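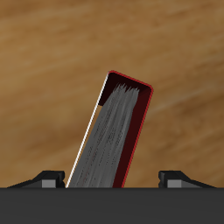 Work on the handling rules for Phromma in this period covered approach and grip. Rule 2 now sets the open position before contact. The wrist view in simulation has both fingers open with the book between them, touching neither and closer to the left finger. Centring is not yet required by the rule. Severin Lehner will draft a limit.

Each rule is tested over 200 simulated runs before it goes to Wonura for review. Lifting and carrying come under Rule 3.
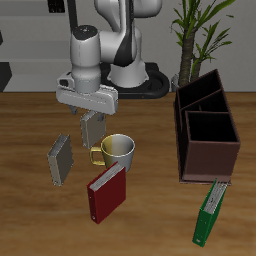

Theresia Hofstetter asked whether Rule 3 should state a minimum clearance over other items, as the present wording leaves this to the operator. We accept the point and will add a figure by June.

Placing remains the least settled part. The draft requires a stop if the fingers meet a divider.
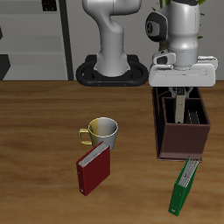
It also requires the fingers to open fully before the arm withdraws. Logging of stops has been added to the draft, with one record per stop.
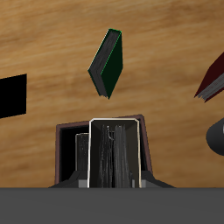 Spending and next steps

Of the budget for testing, 4000 euros remains. Salma Saber will issue the revised text.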